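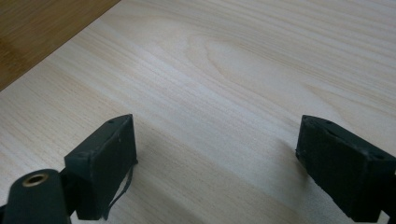

Table top, pale wood

Sticky rings on pale wood table, help?
Gwawr Jarman
Bought used. Wiped it with dish soap, still tacky where mugs sit. Dont want to sand.

Toshio Furukawa
Sand it.

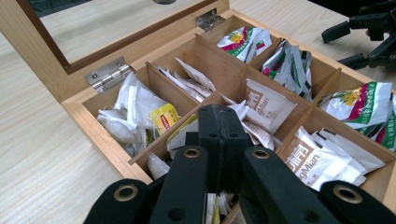 Patricio Lozano
Forum helper, 106 posts
Try mineral spirits on a rag first – small spot, underneath. Wipe, wait 2 hours, check. Mine took almost 17 minutes of rubbing. If it's still tacky the old finish is going and teh soap wont fix that. Coasters after.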